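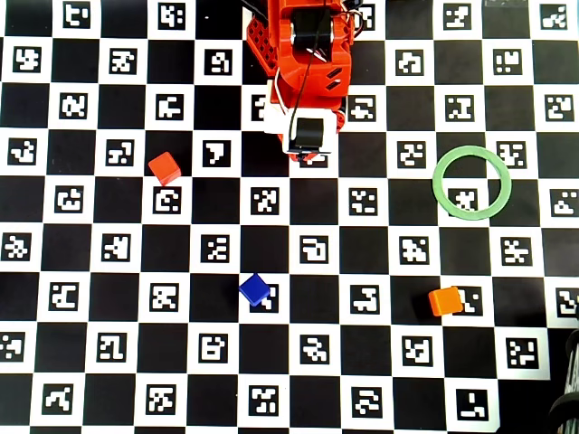 Carnet d'atelier, octobre, reprise à 8 h 40. Données douanières de Tapia, fichier des exportations. J'ai repris le rapprochement là où Pilar l'avait laissé, avec les déclarations au départ d'un côté et les entrées enregistrées par les pays clients de l'autre. Pour la note de méthode, j'ai disposé la matrice en damier, cases noires et cases blanches alternées comme sur le tapis sous le bras rouge : noir pour les couples produit-pays sans échange, blanc pour ceux qui portent un flux. Horacio trouve que ça se lit mieux que l'ancien tableau en gris. On garde.

État du fichier ce matin : 4000 lignes après dédoublonnage, dont 368 avec un écart entre valeur déclarée et valeur miroir. Le seuil reste à 5 %. Yamila voulait descendre plus bas, j'ai essayé, on ramasse surtout des arrondis de change et on n'apprend rien.

Sur les 368 :
- 214 s'expliquent par le passage FOB / CAF. Le pays client enregistre fret et assurance compris, nous non. Correction appliquée avec le coefficient de transport de la table de Wenceslao, version de printemps. À refaire quand il aura livré la nouvelle, les tarifs maritimes ont bougé.
- Le reste est un mélange : décalage de mois (départ fin de mois, arrivée le mois suivant), réexportations par un port tiers, codes produits qui ne correspondent pas.

Les réexportations me gênent le plus. Une bonne part des conserves de poisson part vers Ritudcombe et y change de papiers. Dans nos chiffres, Ritudcombe est un gros client ; dans les siens, il n'importe presque rien de chez nous, puisque tout est classé en transit. Tant qu'on n'a pas le pays de destination finale, le solde bilatéral n'a pas grand sens. Je l'ai noté en rouge dans la feuille « soldes » pour que personne ne le reprenne tel quel dans le bulletin.

11 h 15. Appel avec Fidel Quezada. Il confirme que Dakach a changé de déclarant au deuxième trimestre et que le nouveau saisit en tonnes ce que l'ancien saisissait en kilos. Ça règle les valeurs unitaires absurdes du chapitre textile. Correction faite à la main, ancienne colonne conservée à côté sous le nom qte_orig. Ne pas la supprimer.

Après-midi : désaisonnalisation. La série des importations d'énergie reste pénible. Un seul gros chargement déplacé d'un mois à l'autre et le déficit mensuel double ou disparaît. J'ai comparé la moyenne mobile sur trois mois avec la série corrigée ; la moyenne mobile donne une courbe plus stable, mais elle retarde le retournement de l'été. Pilar préfère publier les deux. Moi je mettrais la série corrigée dans le texte et la moyenne en annexe. Pas tranché.

Le script Trokirus plante toujours sur les virgules décimales quand le fichier vient d'un poste en français. Contourné en forçant le séparateur à l'import. La vraie correction est à faire dans le module de lecture, Horacio a dit qu'il regarderait.

Reste à faire :
- demander à Ritudcombe le détail du transit par chapitre
- vérifier les avoirs, certains sont peut-être comptés comme des importations
- relire la note de Yamila sur les termes de l'échange, elle utilise encore l'ancienne année de base
- sauvegarder la feuille « soldes » avant de relancer quoi que ce soit

17 h 50. Relance complète du calcul, copie sur le disque commun, dossier rapprochement, sous-dossier octobre.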